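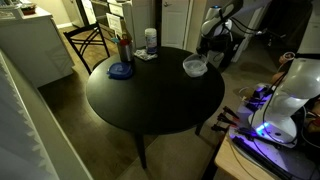 Round table, kitchen end, start of session. Clear bowl at right, blue plastic piece and steel tumbler at left.

Notebook – table surface care, Grerkcombe flat
November 2025

Continuing the cleaning comparison on the black round table. The September entry covered the white counter and drawer fronts, which were easy. Dark tops show every streak, so the same methods need repeating with stricter lighting.

Items on the table at the start: blue plastic piece with the raised rim, steel tumbler, tall glass bottle, white canister on the folded patterned cloth, clear plastic bowl. Bowl has a pale residue in the bottom. Left it alone until the end of the session.

Method. Top divided into four quarters, working clockwise from the right rim. Each quarter gets one treatment and is left to air dry, then read from a low angle with the overhead light on and again with it off.

Q1: plain water, microfiber, wrung hard.
Q2: water plus dish soap, one drop to 304 ml, followed by a clean water pass.
Q3: Bisik surface wipe, single pass, no rinse.
Q4: Bisik wipe, then dry buff with a cotton towel.

Room was 68 F at the start. Did not log humidity, should have.

Results.
Q1 dried clean except for one greasy arc near the rim, probably from forearms. Water does not shift it. Two more passes made it wider.
Q2 removed the arc. Faint bloom visible at low angle with the light off, gone after a second water pass. Total time 81 seconds including the rinse, longest of the four.
Q3 worst reading. Clear stripes in the direction of the wipe, visible from the chair with no effort. The stripes are dried product and come off with water.
Q4 nearly as good as Q2. Slight drag marks where the towel went over an area that had already dried. Buffing has to start while the film is still wet.

Repeated Q3 and Q4 once with the quarters swapped. Same order of results. Two runs is thin, but I am not going to chase this further for a kitchen table.

Rim. The edge collects more than the top and none of the four treatments reach under it properly. Went around the underside with a folded cloth and the soap mix. Cloth came back gray. Add the rim to the weekly list and the legs to the monthly one.

Chair. The X slats at the back hold dust where they cross. A dry paintbrush, 1 inch, works better than a cloth there. Finish with a damp corner of the cloth. Do not use the wipes on the chair frame until the Molley touch-up paint has been checked against them – the last patch went soft.

Bowl. Soaked in warm water with soap, then a soft brush. The residue came off the base without trouble. The plastic was still slightly frosted after drying, so that part is surface wear and not film. No point scrubbing at it. Keep the bowl for mixing, not for anything where the liquid level needs to be read through the side.

Cloths. Used six altogether, too many. The Liao microfibers shed a little on the first use and should go through one wash before they touch anything black. Lint on Q1 had to be picked off by hand before the reading.

Supplies. Soap bottle is at 675 ml, enough into next year at this rate. Microfibers are fine. Cotton towels are down to two good ones.

Settled procedure for the table, until something better comes up:
Clear the top completely. Items moved around during wiping leave rings.
Soap mix, wrung cloth, one pass.
Clean water, second cloth, two passes.
Buff while damp, rim included.
Wait until fully dry before anything goes back.

Wipes stay for spills between cleanings, with a buff afterward.

Open points:
– Humidity reading next time.
– Test wipe on a hidden part of the chair frame, leave overnight.
– Felt or cork under the tumbler. The steel base is the likely source of the fine scratches at left, not confirmed.
– Counter top due again, same soap mix, skip the buff.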